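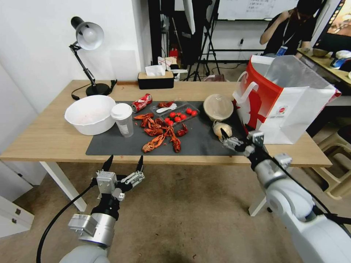
Most advice on clearing up after a takeout meal was written by people selling bins. Household manuals tell students to sort, stack, wipe, in that order, and the order is rarely defended. A shared meal seldom looks the way those manuals assume. A heap of red crayfish sits on a dark mat with a soda can on its side behind it, and loose claws have strayed from the pile. Which of this is food and which is waste? The manuals do not say.
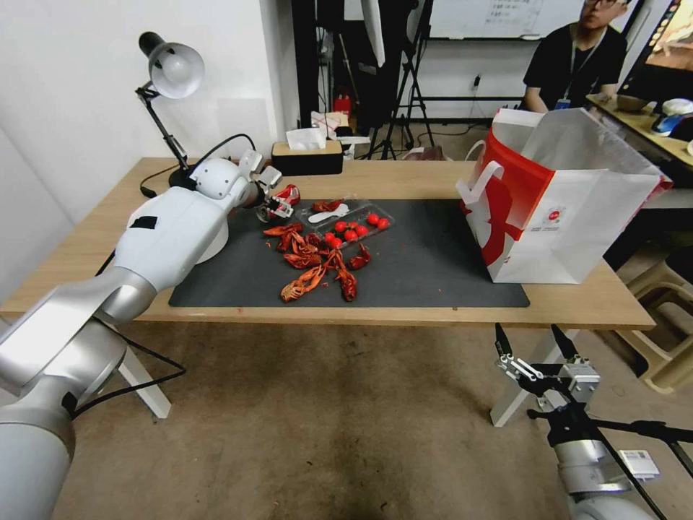 R. Saller
Lecturer in Household Studies, Tistevard College

This chapter takes up that question before it takes up any method. The Fisness rule, still taught in many courses, says that containers go first. I doubt it. A tray of cherry tomatoes with a spoon in it is not trash, and a student trained to grab containers will
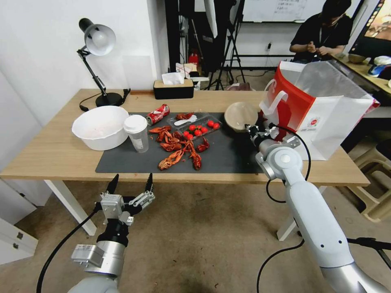

throw out good food to save a minute. The rule came from a trial of 24 tables, almost all of them set with sandwiches. Shells were never tested.

The Ccori method does a little better — it begins with a bowl for scraps — but its claim to work for 300 kinds of meal should be read with care.

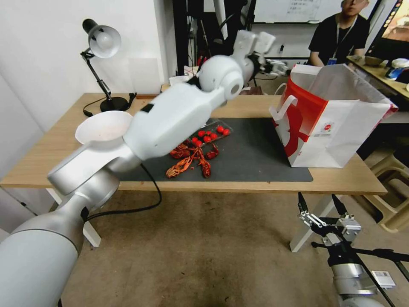 Figure 2. Crayfish, tomatoes and paper bag on a table mat.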